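Filed under: Writing Poems / Getting Started

How to Write a Poem About a Place You Know Well

Pick a place you have been to more than once. A waiting room, a bus depot, a church hall, the house of an aunt. You do not need to like it. You need to be able to say where the door is and what the floor sounds like.

Step 1. Make a plain list

Set a timer for 20 minutes and write down what is there. Use nouns. Leave out how you feel about any of it. If you get stuck, move to another corner of the room in your mind and start again. Sounds and smells count. So do the things people say every time they come in.

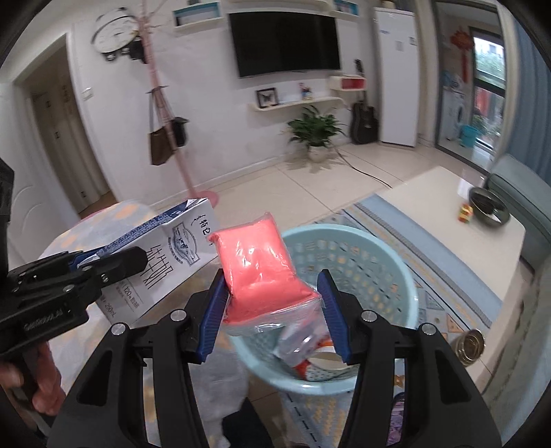 Nouns do more work in a poem than most beginners expect, and a good one rarely needs two adjectives in front of it. Try this with something ordinary before you try it with your place. A light-blue laundry basket with small oval holes through its side can go into a line as "the blue basket, its oval holes." Coral pink in a clear bag can stay just that. Read the line out loud and stop adding words once you can see the thing.

Step 2. Find who is speaking

Decide if the poem says "I," "we" or "you." Write the first 4 lines in one, then write them again in another. Palesa Mokgethi wrote "Vatberg Station" as "I" for months before she changed it to "we," and the second stanza, the one about the night shift, only came after that.

Step 3. Break the lines

Type the draft as one block of prose. Then read it out loud and hit return where you take a breath. Go back and look at the last word of each line. If it is "the" or "of," move the break – unless you want the reader to trip there.
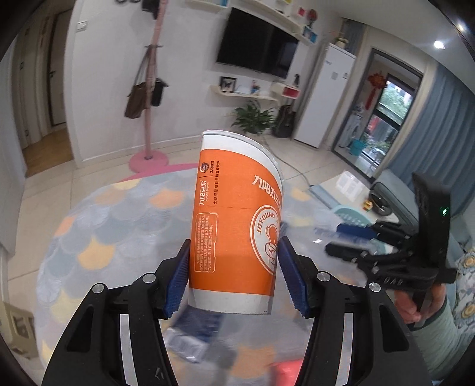
Orange paper cup lettered JOYOUNG, held upright.

Step 4. Cut

Keep the draft under 400 words. Take out the first 2 lines and see if the poem still starts. It often does. Then check the ending for any line that tells the reader what the place means. Cross it out and read what is left.

Step 5. Put it away

Leave it alone until you have forgotten a few of the lines. I wrote mine about the Cuadros ferry office in June and did not open it again until the fall. Two stanzas went straight out. The list from Step 1 was still the best part, so I copied three items from it back into the middle – the bell, the wet mats, the clerk's pencil on a string.

If you want another pair of eyes, read it to someone who has been to the place, and ask them only what is missing.

Posted by Ayanda Makhubela, November 6, 2022

Contact | © Flikari Writing Pages | Back to top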